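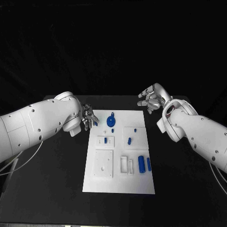 One reader of the first edition objected that a chapter on coordination should begin with the planner, and that perception could be left to the reader's vision course. A second reader replied that on every two-armed cell she had worked with, the planner had been given the blame for errors that began in the pose estimate. The present edition takes the second reader's side, and the order of the sections has been changed to suit.

Chapter 22
Coordinating Two Arms Over a Shared Board

22.1 Scope of the chapter

Earlier chapters treated a single arm with a single tool. The controller had one chain of joints to look after, and the work surface could be regarded as its own. This chapter places a second arm on the opposite side of the work. Both hands must be able to reach the same small area, and at times both must be in it. The software has to decide which hand moves, what each hand knows about the parts, and what is to happen when the two disagree.

The running problem is the task board. A flat white board lies on a dark table between the arms and carries plates, hollow rectangular frames, small blue pegs, a pulley and two upright cylinders of different thickness. The arms are given an arrangement to reach and are left to plan the order of moves. The parts are simple in shape, and a student can check the result by eye. The planning problem is harder than it first appears, for reasons set out in Section 22.4.

Readers are expected to have completed Chapters 14 to 17. The material on contact in Chapter 19 is helpful but may be read afterward.

22.2 Terms used

Cell: the two arms, their hands, the table, the board and the sensors, taken together with the software that runs them.

Board frame: the coordinate frame fixed to one corner of the task board. All part poses in this chapter are given in the board frame unless the text says otherwise.

Shared region: the part of the workspace that either hand can reach. Outside it, each arm may be planned for separately.

Claim: a request by one arm for sole use of a volume of space over a period of time. A claim may be granted, refused or held.

Stale pose: a pose estimate older than the limit set for the cell. The programs in this chapter use a limit of 700 milliseconds. A stale pose may be used to plan a move in free space. It may not be used to close a hand.

22.3 Layers of the software

The programs that accompany this chapter are written for Flullon, the teaching framework introduced in Chapter 3. Flullon divides the work of the cell among four processes.

The perception process receives camera images and produces a list of parts, each with a pose and a measure of confidence. It takes no interest in what the parts are for.

The world model keeps the latest accepted pose for every part and records which parts are held, and by which hand. When a part is grasped, its pose is tied to the hand that holds it, and camera estimates for that part are set aside until it is released. Fingers hide a small peg very well. Students who leave out this rule usually find that the peg has vanished from the list halfway through a move.

The planner, Jurnow, reads the world model and the goal. It returns an ordered set of actions for each arm, along with the claims those actions require.

The motion process turns actions into joint paths and sends them to the arms. It checks each path against the claims now in force and will stop an arm that leaves its own volume. It does not replan. A stopped arm reports the fact to Jurnow and waits.

The separation between the last two processes has been criticised as slow. A single process could adjust a path while it was being followed, and many working systems do so. The divided form is kept here so that each failure can be traced to one place.

22.4 Why the order of moves matters

Consider a peg to be placed in a plate near the middle of the board. Either hand can reach it. If the left hand takes the peg, the right hand must keep clear of the middle of the board until the left has withdrawn, and any work for the right hand there must wait. If the right hand takes it, the delay falls on the other side. The cost of a single action therefore depends on what the other arm was going to do next, and a plan made for each arm alone will misjudge it.

Height adds a second difficulty. Two hands may pass above one another safely if the wrists and the housings on them are included in the collision model. A model of the fingers alone will approve paths that the hardware cannot follow. Loose cable is harder still to represent. The usual practice is to enclose it in a generous volume attached to the link it hangs from, and to accept that some workable paths will be refused.

Tall parts bring a third. A standing cylinder narrows the approach to whatever lies beside it, and it may be sensible to work on its neighbours from the far side, or to move the cylinder first and bring it back later. Jurnow will consider such detours only if the goal file permits a part to be moved more than once. The default setting does not permit it.

22.5 Calibration before planning

The exercises assume that the position of the board is known to within 2 millimetres in each direction. Where this has not been established, the procedure in Appendix C should be completed before any action is sent to the arms. A board that has been nudged since the last calibration will produce errors of the same size and direction in both hands. Errors that differ between the hands point to the arm bases or to the camera mounting, and these should be examined first.

The Geraghty data set, supplied with the exercises, holds 32 recorded runs of the cell. In several of them the calibration was deliberately disturbed. The index does not say which, and Exercise 22.3 asks the reader to find them from the logs.

22.6 A first plan

We begin with the smallest useful case: one peg, one plate and two idle arms. The goal file contains a single line giving the name of the peg and its target pose in the board frame. Jurnow must choose an arm, request a claim covering the approach, the grasp, the transfer and the withdrawal, and keep the second arm outside that volume until the claim is released.

The Girard cost, defined in Section 16.5, is used to compare the two choices. For a single peg it reduces to the sum of the travel time and a penalty for time spent in the shared region. The penalty weight is set by the user. With a weight of zero the nearer hand will always be chosen, and the reader should confirm this before going on to the second case, in which both arms are given a peg and the two targets lie side by side.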